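The Bottle and the Box It Comes In

Kalgate is a town with one long main street, a rail yard and, for the past few years, more refill shops than shoe stores. The largest of them is Kiterik, which sells dish soap, shampoo and floor cleaner by weight from steel drums along the back wall. Customers bring their own bottles or buy one at the counter.

It is the counter bottles that cause the work. Kiterik sells 200 of them in a normal week, and each one goes out in a cardboard box with a folded card inside. The boxes arrive flat. The bottles arrive in bags. Getting one into the other takes place in a plain room over the shop, at light-colored tables that were bought from a school in Vatham when it closed.

The store tried selling the bottles loose for its first two years. They rolled off shelves, picked up scratches and came back with complaints. A box added cost, but returns dropped enough to pay for it by June of the following year.

The box came from Miettinen, a family packaging firm that has been cutting and folding board for 38 years. Its smallest order is 2,000 pieces, which is a lot of cardboard for a shop with one storeroom. Kiterik split the first order with a bakery down the street and stacked its half under the stairs.

Packing looks simple and mostly is. The box is opened and squared up first, then set to one side with its flap standing. The bottle goes in the middle of the table, where it can be checked for a tight cap before it is packed. People who are new to the job tend to work with everything close to their chest and end up knocking things over with their elbows. 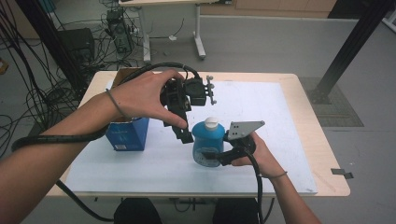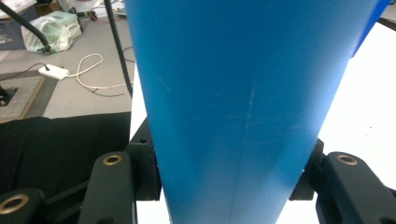 Color took longer to settle than anyone at the shop expected. The first idea was clear plastic and brown board, the usual look for this kind of store. It was dropped after a trial on the shelf, where the bottles disappeared against the wall. Green was tried next and looked like antifreeze. Blue won, mainly on the strength of one sample that had been left on a windowsill over a weekend and kept catching people's eyes.

Blue has its drawbacks. Scuffs show up pale on a strong color, and a box that has been slid across a table a few times will start to look used. The shop now keeps a white sheet on the packing surface and wipes it down between batches - grit does more damage than handling.

A trained packer can finish a tray of 6 without hurrying. The shop has never set a target for speed. It does ask that caps be turned by hand until they stop and that no box be closed with a bent corner. Boxes that fail are flattened and used as dividers in the delivery crates.

The next change will be to the closure. The present flap tucks in at the front and tends to spring back up in damp weather, and Miettinen has sent over two new versions with a deeper tuck. One of them is harder to open than it should be. The other is on trial at the Vatham store, where it will stay on the shelves through the summer.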